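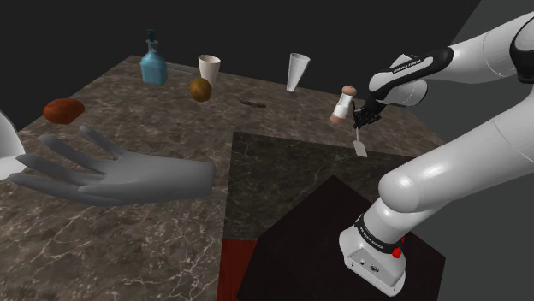
A simulated table-clearing session: arm on the right, operator's virtual hand on the left.

How to test whether a robot can clear your table yet

The short answer is no. The longer answer takes an afternoon, and you will learn more from it than from any launch video.

Step 1. Start in simulation. Nothing breaks in there, and a glass bottle costs the same as a kiwi. Put out things you would find after a real breakfast: a cup, a bottle, a piece of fruit, a shaker. Resist the urge to use cubes. Every robot can stack cubes.

Step 2. Pick one chore and write down what done means. "Tidy up" is a wish. "Shaker in the tray, standing up" is a chore.

Step 3. Drive the arm by hand first. If you can't do the job through the gripper, don't expect the software to. Ewan Gourlay, who has cleared tables all his adult life, needed 9 tries to park a cup.

Step 4. Run 20 attempts on its own and touch nothing. Sitting on your hands is allowed. Move the objects a little between runs — a policy that only works when the potato stays put has learned one potato.

Step 5. Score it harshly. Our last round in December gave us 2 clean runs and a lot of near misses, which Ademir Queiroz wanted to count as halves. We did not count them as halves.

Step 6. Time it against a person. Our best run took almost 28 minutes. Evander Purves did the same table while waiting for the kettle.

Save the logs before you change any settings, then go back to step 4.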